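## Chapter 6: Hanging and Storing Clothes

Most clothes spend far more time in storage than on a body. How they are kept decides how they look when they are next put on, and how long they last. This chapter covers hanging; folding is taken up in Chapter 7.

A hanger has three jobs. It holds the shoulders in shape, lets the cloth fall straight, and keeps one garment apart from the next. Slide it in through the neck opening or up from the hem. Pulling it through a buttoned or narrow neck stretches the collar - a common fault with knit tops.

A rail has limits too. The Wetano rack used in the exercises is 100 centimeters wide and holds 30 light garments. Winter coats take up more room, so plan on fewer. Heavy sweaters should be folded, as their own weight pulls them long.

In this chapter you will learn to:

- choose a hanger that fits the shoulder
- space garments along a rail
- sort a closet by season, using the Mirndale household as a case study

Before you read on, look at your own closet. Which items have hanger marks at the shoulders? Which ones have you not worn since October? Write your answers down - you will need them for Exercise 6.2.

**Key terms:** rail, hook, shoulder line, drape, garment spacing
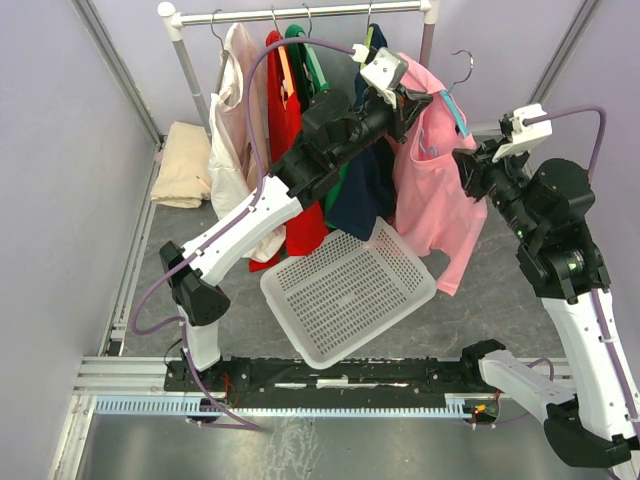
**Figure 6.1** Garments on a rack, with a pink long-sleeved garment on a light blue hanger, its hook free of the rail.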